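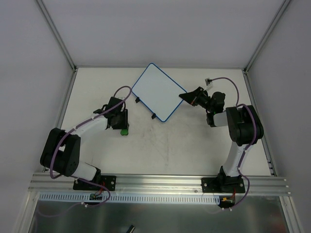 Bit-na Seok says the battery on her last Weltel handset was good for a day and a half when new and barely made it to lunch by the second winter, and she would have liked someone to ask her about it along the way. The new Plakex study asks exactly that kind of question.

Phones > Plakex > Battery study

Filed under: Calls and Sign-ups

Plakex is looking for people in Nirkorstead who use a Weltel phone every day and are willing to report on its battery for 30 weeks. We need 2000 participants. Sign-up opens in March.

What you will do

Install the Plakex logger from the link we send you. It records charge level, screen time and charging hours. It does not read messages, contacts or location. Once a week you fill in a short form with 8 questions, most of them about how you charged the phone and whether it shut off on its own. The form goes out on Wednesday and stays open until midnight the next day.

Who can apply

You must be 18 or older and the phone must be your main one. Any Weltel model with the original battery is accepted. Phones with a replaced battery are not, and neither are phones supplied by an employer. Dual-SIM models are fine. If you change phones during the study, tell us and we will close your record.

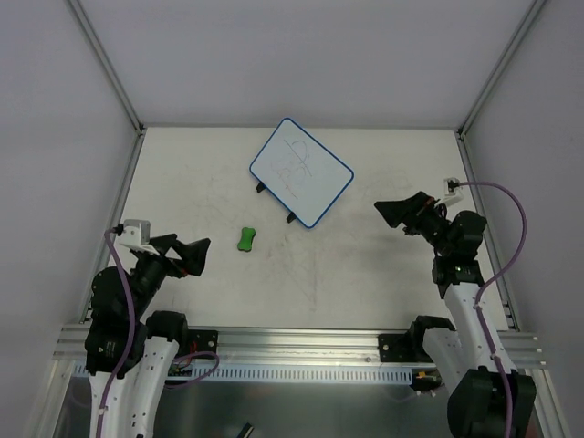 Do I have to send my phone in at any point? Only if you are picked for the bench check at the end, and you can turn that down and still be paid for the weekly forms.

Payment

Payment is made by bank transfer after the last form. You may miss two forms without losing any of it. People who take part in the bench check get a loan phone and a separate fee, listed in the consent sheet.

How to apply

Write to Xinyi Dai at the Plakex office, Gatti Building, Nirkorstead, or use the form at the front desk. Give your name, phone model, the month you bought it and a daytime number. Questions about the logger and stored data go to Remo Rizzi at the same address. We reply to all applicants, including those we can't place.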